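Laundry Without Tears — my notes for the Monday night talk at the Skismont community hall
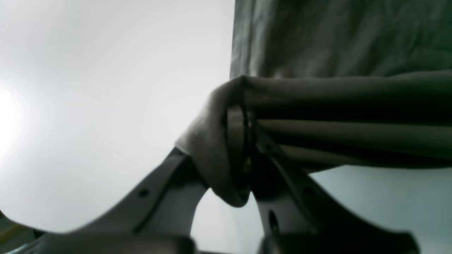

Opening (keep it short, people have just had cake)

Hi everyone, I'm Hajar Benkirane, and I've folded a lot of cloth in my life. I did 2 years in the linen room at Callberg, back when it was still a guesthouse, and then I had kids, so the linen room followed me home. Say hello to the front row. Check the mic at the back.

Leave the picture up while I say this bit. It's grey fabric, gathered and pleated into a thick roll, with a soft fold drooping over where it's being held. I love a pleat like that! When cloth is bunched up in layers you get those long dark creases between them, and your whole job is deciding which ones you want to keep.

Part one: where you grab it

Most of us grab whatever's on top and shake. I did for years. My old boss, Mrs Abou Zeid, used to make me find an edge first and run my fingers along it until I hit a corner (she'd stand there and wait, too). With a big piece, say a tablecloth or a doona cover, find 2 corners on the same short side before you lift anything. Then lift, and let the rest hang for a moment. The weight of the cloth does a fair bit of the straightening for you.

Demo: the brown tablecloth. Ask for a helper. If it's the same fellow as last time, give him the light end.

Part two: the roll

Okay, this is the bit people ask me about at the shops. I roll my table linen. Fold it lengthwise into long pleats, smooth each one with the flat of your hand, then roll from one end — not too tight, or you'll be ironing out little ridges before Christmas lunch. If you've got a cardboard tube, wonderful, use that.

Towels I still fold in thirds. My sister says I'm being inconsistent and she's probably right, but they sit better on my shelf and I'm not changing now.

Pass around the sample of Skoltine cotton. It's 260 centimetres long, so it needs a few laps to hold it! Let people try the pleating themselves. This takes longer than I think it will, so skip the napkin story if it's already eight o'clock.

Part three: fitted sheets

Wait for the groan. Hands inside two corners, flip one over the other so they nest, then do the same with the other pair. Lay it on the bed and fold the curvy side in to make a straight edge. It'll never look like the packet and mine doesn't either. Do it slowly, then do it again facing the other way so the left side of the room can see.

Questions

Someone will ask about lavender bags. Yes, I use them, and I forget to change them.

Someone will ask about ironing. Pillowcases and the good tablecloth, and that's my lot.

Tea's at the back, and please bring the sample cloth up to me before you go.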